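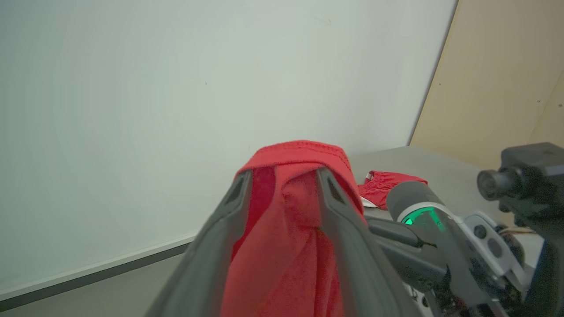 23.04.2021, Farbechtheit Baumwollstrick, Charge 563

Auswertung der Waschreihe mit dem Flüssigwaschmittel Stillari begonnen. Ziel bleibt der Vergleich zwischen Reaktivfärbung mit einfacher und mit doppelter Nachseife, jeweils bei 40 und 60 Grad. Für die visuelle Vorprüfung gilt weiterhin: nur an einlagigen, glatt aufliegenden Stellen abmustern. Bei einem roten Teil, das in losen senkrechten Falten hängt wie oben, wirkt die Farbe in der Vertiefung dunkler und unter der umgeschlagenen Kante fast karmin, ohne dass das etwas über die Farbstoffverteilung sagt. Zwei Einträge aus der Vorwoche mit dem Vermerk "Kante dunkler" habe ich deshalb auf "nicht bewertet" zurückgesetzt. Die Proben werden neu gelegt und am Montag in der Lichtkabine unter D65 nachgemustert.

Ansatz Waschflotte: 4 g/l Stillari, Flottenverhältnis 1:50, Wasser enthärtet. Begleitgewebe beidseitig angenäht, Stahlkugeln nur in den 60-Grad-Bechern. Laufzeit 30 min, danach zweimal kalt gespült, Trocknung hängend. Becher 3 war am Deckel undicht, Flottenverlust nicht bestimmt. Wert gestrichen, Wiederholung nötig. Dichtungen für die Becher sind bei Kütt bestellt, Liefertermin Anfang Mai.

Anbluten nach Graumaßstab, Begleitstreifen Baumwolle:
40 Grad, einfache Nachseife: 4
40 Grad, doppelte Nachseife: 4-5
60 Grad, einfache Nachseife: 3
60 Grad, doppelte Nachseife: 4
Auf Polyester und Acryl durchgehend 4-5. Auf Polyamid bei 60 Grad und einfacher Nachseife 3-4, das passt zum Baumwollwert. Farbänderung der Proben selbst in allen Fällen 4-5.

Die Stufe 3 ist für die Spezifikation von Wondon zu niedrig, gefordert ist dort mindestens 3-4. Hydrolysierter Farbstoff ist die naheliegende Erklärung. Gegenprobe: Streifen aus derselben Charge in destilliertem Wasser bei 95 Grad ausgekocht, zehn Minuten. Auszug bei einfacher Nachseife deutlich rosa, bei doppelter schwach. Photometrisch noch nicht gemessen, die Küvetten sind belegt.

Reibechtheit trocken 4-5, nass 3. Zwischen den beiden Nachseifvarianten hier kein Unterschied von mehr als einer halben Stufe. Das Reibgewebe stammt aus der neuen Rolle (Larnex, Artikel 2167). Vergleich mit der alten Rolle steht aus, die neue fühlt sich etwas steifer an. Vor der Nassprüfung auf 100 Prozent Flottenaufnahme eingestellt, Waage vorher tariert.

Maßänderung nur nebenbei aufgenommen. Längs bis zu 4 Prozent Einsprung bei 60 Grad, quer unauffällig. Die Rippkanten verziehen sich stärker als die Fläche, Messmarken künftig mit größerem Abstand zum Saum setzen. Strichlehre liegt wieder in der Schublade unter dem Klimaschrank.

Klima im Prüfraum über den Tag in der Toleranz, Schreiber um 14 Uhr kurz ohne Papier. Lücke im Streifen markiert.

Offen:
- Becher 3 wiederholen, mit Ersatzdeckel
- Auszüge photometrieren, dunkel und verschlossen lagern bis dahin
- Reibgewebe alt gegen neu, je vier Proben
- Auftrag 224: Rückstellmuster beschriften, Färbedatum fehlt auf dem Beutel
- Rezeptblatt Nachseife ergänzen, Temperatur des zweiten Bades ist nicht eingetragen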